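How to Sort a Drawer of Small Electronic Parts

Last updated: August 21, 2024

If your spare parts live in one deep drawer, set aside an afternoon and empty it. I did mine in January, and the method below has held up since. You need a clear table, shallow trays, small bags and a marker.

Start by making broad groups: switches, boards, connectors, loose wire, hardware. Don't read part numbers yet.

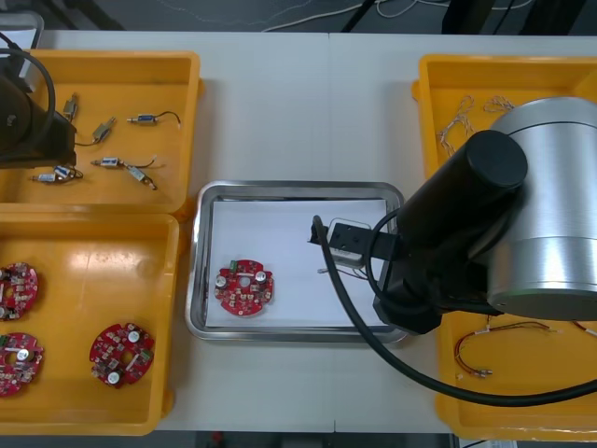 Parts with leads go in first, in a single layer. Piled up, the wires knot together and you end up pulling on solder joints. A shallow tray with a raised rim, like the yellow one with the small parts spread across its floor, keeps things from rolling off and still lets you see every piece. Deep tubs hide whatever is at the bottom.

Next, go through one group at a time. Put anything with a broken lead or a cracked body in a discard pile. Test the doubtful ones with a meter.
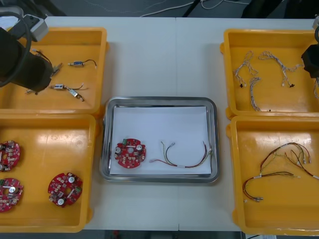 Bag what is left by type and value. Write the value on the bag before you fill it. I use Hikier bags with a white strip, but any brand that takes marker will do. Squeeze the air out so they stand upright in a row.

Circuit boards get their own container. Hold them by the edges and don't stack them bare. A sheet of clean paper under a board makes dropped screws easy to spot.
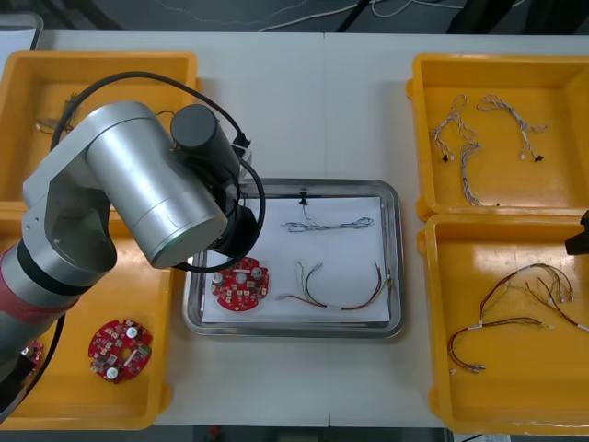
Round red board on a paper-lined steel tray.

Finally, put the bags in a cabinet. The Promatport with 60 drawers was enough for me. Label the drawer fronts, and leave 2 drawers empty for new parts.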